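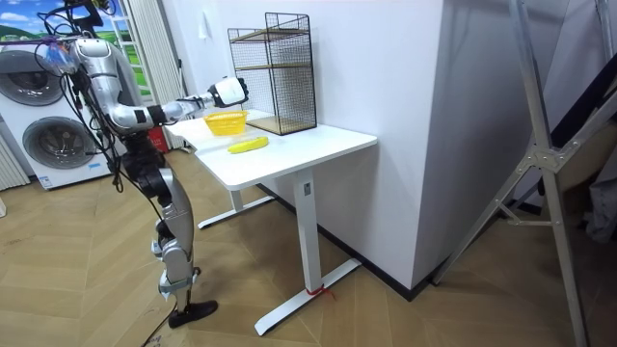
What is the first thing to do to make a home harder to break into?

Lock the doors and windows you already have, every time you go out, and find out whether the locks on them are any good. Cameras and alarms can come later.

This page covers doors, windows, keys, lights, callers and what to do if the worst has already happened. It was put together for the Ploltthorpe and Jombridge area, where we have had a run of break-ins in the terraces behind the station, but the advice will do for most houses and flats.

Front doors

Most older front doors round here have a single latch, the kind that clicks shut behind you. A latch on its own is weak. It can often be slipped open, and if there is glass or a large letterbox nearby, someone can reach through and turn it from the inside.

A wooden front door wants 2 locks: a deadlocking nightlatch at shoulder height and a mortice deadlock lower down, set well apart from each other. Use both. Plenty of people have a perfectly good deadlock and only turn the key in it when they go on holiday.

Look at the frame too. A strong lock in a soft or split frame will hold until the first kick. Push on the door near the lock when it is shut. If it moves in the frame, or you can see daylight, have the keep (the metal plate the bolt goes into) refitted with longer screws. Anyone handy can do this in half an hour. Drill pilot holes so the wood doesn't split again, and check the bolt goes all the way home afterwards.

uPVC and composite doors are different. They have a row of hooks or bolts that only engage when you lift the handle, and they are only locked when you then turn the key. Lifting the handle and walking off leaves the door shut but not locked on many models. Try yours from outside and see.

The cylinder, where the key goes in, should not stick out past the handle plate. If you can get hold of it between finger and thumb it is too long, and it can be snapped. Ask for an anti-snap cylinder of the right size. To measure, go from the centre of the fixing screw hole to each end, inside and outside, and write both numbers down in order. They are often not the same, and the shop will ask.

Back doors and side gates

Back doors get used more than front doors and locked less. A bolt at the top and another at the bottom, on the inside, make a big difference to a wooden door. Don't fit them to the only door you would use to get out in a fire unless everybody in the house can work them in the dark.

Keep the side gate bolted. A bolt at the bottom is better than one at the top, which can be reached over. If the hinges are the lift-off sort, turn the top pin upside down or put a screw through the strap.

Wheelie bins make good steps. Keep them away from walls and flat roofs, or chain them together.

Windows

Walk round the outside of the house and look at it as a stranger would. Downstairs windows, windows over a flat roof or porch, and any window beside a drainpipe should have key-operated locks. Sash windows can have stops fitted which let them open a little and no further. A gap of 100 mm gives you fresh air and is too small for most people to get through. Don't leave a downstairs window on its stop while you are out, all the same.

The keys for window locks should live near the window but out of reach of the glass, and everyone who sleeps in the room should know the place. Don't leave them in the lock.

Frosted film on a hall or kitchen window costs little and goes on with a spray bottle and an old bank card. Clean the glass twice before you start. Any grit left behind will show as a bubble for years. 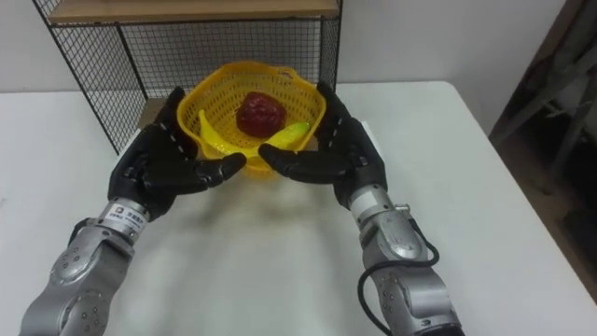
Louvre windows are the worst of the lot. The slats can be lifted out quietly from outside with no tools. If you have them in a bathroom or pantry, glue each slat into its holder with epoxy for now and put a replacement on the list of jobs.

Patio doors that slide should have an anti-lift device, and a length of broom handle laid in the bottom track is a fair stopgap. Cut it so that it only just fits.

Keys and the hall

Car keys are taken through letterboxes more often than you might think. All it needs is a stick and a bit of wire. Don't leave keys on the hall table, on a hook by the door or in the pocket of a coat on the newel post. A letterbox cage or an internal cowl stops most fishing and catches the post as well.

If your car has keyless entry, the fob wants to be well away from the front of the house and inside a signal-blocking pouch. Test the pouch. Put the fob in, stand next to the car and try the handle. Pouches wear out at the folds, so try it again every January.

Don't hide a spare key outside. The flowerpot, the meter cupboard and the fake stone are the first places anyone will look. Leave it with a neighbour you trust, on a ring with no address on it. If you need a key safe for carers, buy one that has been tested against attack, fix it to brick with the bolts supplied, and change the code when a carer leaves.

When you move house, change the cylinders. Old keys will be with builders, cleaners, former lodgers and somebody's aunt.
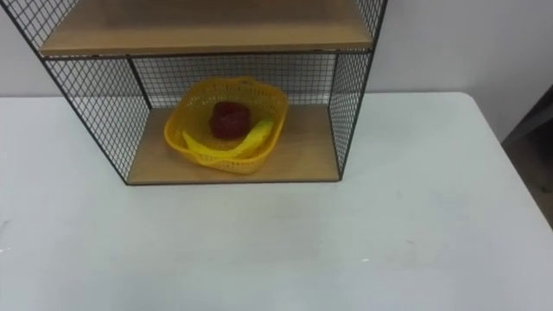 Valuables should be out of sight from any window a person can walk up to. Get down to the height of someone in the street and look in, once in daylight and once in the evening with the lamps on. Furniture matters here more than people expect. Open shelving hides very little: on a two-level unit with mesh sides like this one, you can see the pale wall straight through the wire, and you would see a laptop or a handbag just as easily. Use units of that kind for plants and books. Put the laptop in a drawer, or on a low shelf behind a solid door, and do it when you get up from using it.

Passports, spare bank cards and jewellery should not all be kept together. The main bedroom is usually searched first, beginning with the bedside drawers. A small safe is only worth having if it is bolted down.

Photograph anything you would be upset to lose, with the serial number in a separate close-up, and keep the photographs somewhere other than the computer that might be stolen. Marking kits are cheap. Your postcode and house number on the underside of a bicycle frame gives the police a way to return it.

Lights

A house in darkness at seven on a winter evening looks empty. Put two lamps on timers, one upstairs and one down, and set them to different hours. A single hall light left burning all night does very little.

Outside, a low-level light that comes on at dusk is kinder to the neighbours than a floodlight that fires at every cat – and you will be less tempted to switch it off. Point it down at the door. You want to see a caller's face, and a lamp behind their head won't do that.

Callers at the door

You don't have to open the door. This is worth saying to older relatives in particular, who were brought up to think it rude. Talk through the door or an upstairs window. If the caller says they are from the water or electricity company, shut the door, look up the number on a bill and ring it. Don't ring a number printed on the caller's own card. A proper caller will wait.

Lock the back door before you go to the front. Some thieves work in pairs.

Never agree to roof, drive or tree work on the doorstep. Benjamín Alarcón, two doors along from us in Meredith Road, paid £3,620 to a man who had noticed "a slipped ridge tile" from his van. There was nothing wrong with the ridge. He has asked me to put the figure in here so that others will take notice.

If a caller becomes abusive or tries to push in, dial 999. Don't worry about wasting anybody's time. If it is over and they have gone, ring 101 and give a description while you remember it: height, clothes, voice, which way they went, any part of a number plate.

If you have been burgled

Coming home and finding the door forced is a nasty moment. Don't go in. Go to a neighbour and ring 999 if you think someone may still be inside.

Once you know the house is empty, touch as little as you can. Leave the mess, the broken glass and anything the burglar may have handled. Keep pets and children out of those rooms. Get a crime number, as the insurer will want it.

Cancel bank cards the same hour. Check for spare car keys, and for a cheque book with pages torn from the middle.

Then see to the door. Bretgate, in Jombridge, will board up in the evening, and so will most locksmiths with a van. Ask for the full price before they set out, including the call-out fee, and ask for the old lock to be left with you. Drilling a lock out is sometimes needed, but on an ordinary latch it should be the last thing tried.

Burglars do come back, often once the insurance has paid for new things. Mend the weak point properly within the week, and don't leave the box from a new television out beside the bin. Flatten it, turn it inside out and take it to the tip.

Checks to make at the turn of the season

Oil locks with graphite or a dry lubricant. Ordinary oil collects dust and gums up the pins.

Try all 4 lock points on a French window, top and bottom on each leaf. The bottom ones fill with grit.

Cut front hedges back to waist height, and leave the prickly ones tall at the rear.

Change the batteries in door alarms and sensor lights, and write the month on the battery in pencil.

Ask whoever holds your spare key if they still know where it is.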